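Home | Stories | People | Archive | Contact

January 10, 2019
By Nathalie Kennedy

14 comments | 68 shares

I'd been talking to Dayana Nina for maybe five minutes before she told me off for using the word "passed." "He died, love," she said, topping up my tea. "Dad would've hated passed. He'd have said, passed what?"

Dayana writes obituaries for people who aren't famous. She started with her father's, in June a few years back, after the family was handed a form with blanks to fill in (name, dates, survived by) and she took it home and ignored it completely. She wrote 800 words. The local paper, the Arboleda, had room for almost none of them.
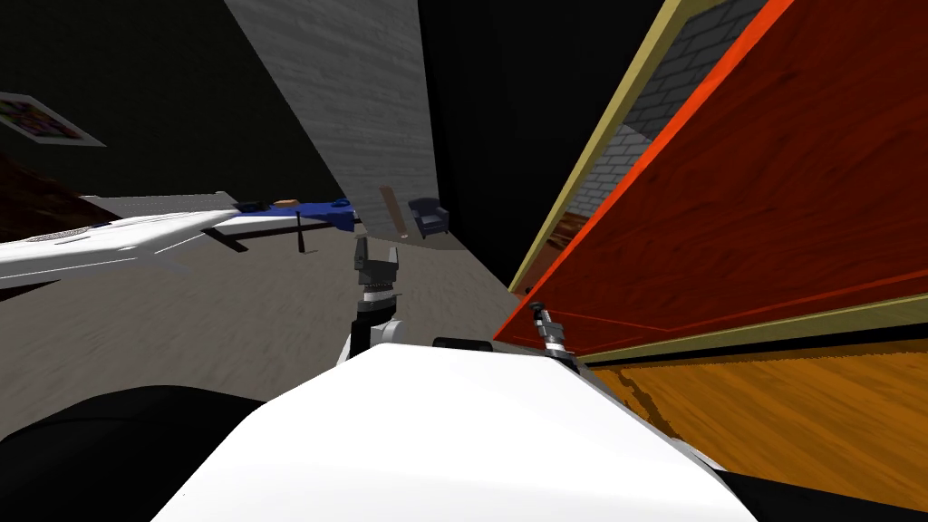

"So I rang the editor and had a bit of a cry and a bit of a yell," she told me, "and he gave me half a page." People cut it out and kept it. Then a neighbour's mum died and the neighbour knocked on the door with a plate of slice and a favour to ask. It went on from there, and she's now done 68 of them.

I asked how she begins. She doesn't ask about jobs, or not first. "I ask what was in their pockets. Everyone knows! Mints, a tape measure, other people's pens." She does want the dates right, though, and she'll ring three cousins to settle the spelling of a middle name. 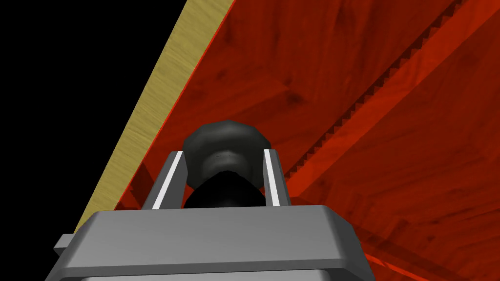

Page last modified: 10 months ago

The hard ones are where the family isn't speaking. She had two brothers once who wouldn't sit in the same kitchen, so she drove between their houses with a notebook and read each of them what the other had said. "They both told me the same story about the same dinghy," she said. "Different brother sank it, depending who you asked. I put in both." Did they make it up? She shrugged. She wasn't at the funeral, and she doesn't follow up - she reckons it's none of her business after the last full stop.

She charges nothing, by the way, which I found a bit mad given the hours. Her friend Orlando Palomino keeps telling her to put out a jar.
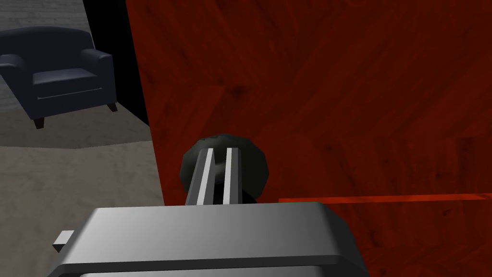 Last updated by: N. Kennedy

Before I left I asked the obvious question and yes, she's written her own. It lives in the drawer with the takeaway menus and she changes it every birthday. I wasn't allowed to read it, but she did give me the opening: "Dayana Nina has died, and would like her casserole dishes returned." She's quite serious about that. There's a list of names on the back, and I'm sorry to say I'm on it.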